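Parallelgreifer rutscht an durchsichtigen Plastiktellern ab, Backen oder Kamera?
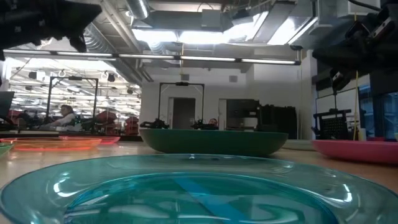
Teller und Schüsseln auf dem Tisch, oben die beiden Greifer.

Canan Bayram
Vergleiche grad zwei Backensätze, Hamel (glatt) und Sarus (geriffelt). Schüsseln gehen mit beiden. Bei den flachen Tellern mit Hamel 13 Fehlgriffe auf 100, mit Sarus 30. Hätte es andersrum erwartet. Controller ist gleich, Kraft auch. Jemand ne Idee?

Gromitz
Riffelung liegt am dünnen Rand nur punktuell auf. Nimm glatte Backen mit Silikon, Kraft runter, Rand von schräg oben anfahren. Und schau dir die Tiefenwerte an, transparentes Plastik mit Deckenlicht drauf gibt bei vielen Kameras Löcher. Test: Teller matt abkleben, nochmal 100 Griffe mit beiden Sätzen. Wirds dann besser, sinds nicht die Backen sonder die Kamera.

Iko
sauger nehmen, fertig. hatte das selbe problem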